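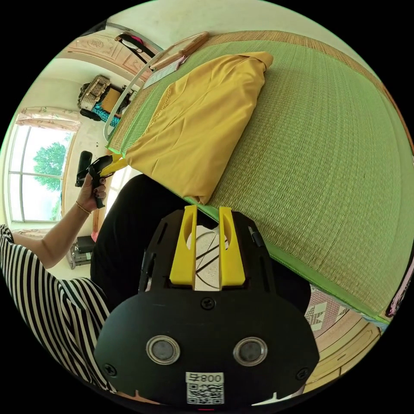 Nanoma to Open Bedding Collection Points in Four Towns

28 Mar 2022 – Household textile company Nanoma will begin taking back used sheets, blankets and sleeping mats at all 4 of its stores next month, the company said. Items in good condition will be cleaned and passed on to Demier, a charity that furnishes homes for families leaving temporary housing.

Customers do not need to have bought the items from Nanoma. Bedding of any brand or age will be accepted as long as it is clean, dry and free of tears. Pillows, duvets and mattresses cannot be taken at this stage.

The program follows a trial at the company's Maeng store that started in October. Shoppers there handed in 651 items, most of them flat sheets and light blankets. Of these, 111 were too worn to be used again and were sent to a textile recycler.

"People hold on to bedding for years because they don't know where to take it," said Kadri Ozoliņš, head of stores at Nanoma. "Thrift shops often turn it away. We already have the laundry contract and the vans, so it made sense for us to do it."

Demier will collect from each store every other week. The charity sorts donations by bed size and packs them into sets before delivery.

"A family moving into an empty apartment has a long list of things to buy," said Senan Coughlan, operations manager at Demier. "Sheets for 6 people cost real money. Summer bedding is what we run short of – thin blankets, cotton sheets and woven mats – and the trial brought in a lot of it."

Donors are asked to fold each item and, where possible, to keep sets together in one bag. Woven mats may be rolled or laid flat, but should not be creased, and should be wiped down and aired before drop-off. A paper label for marking the bed size will be available at the service desk.

Collection points will be open during normal store hours. Nanoma will not offer vouchers or discounts in return for donations. The company plans to review the program after its first year.

Media contact: Mitsuko Takeda, Nanoma Press Office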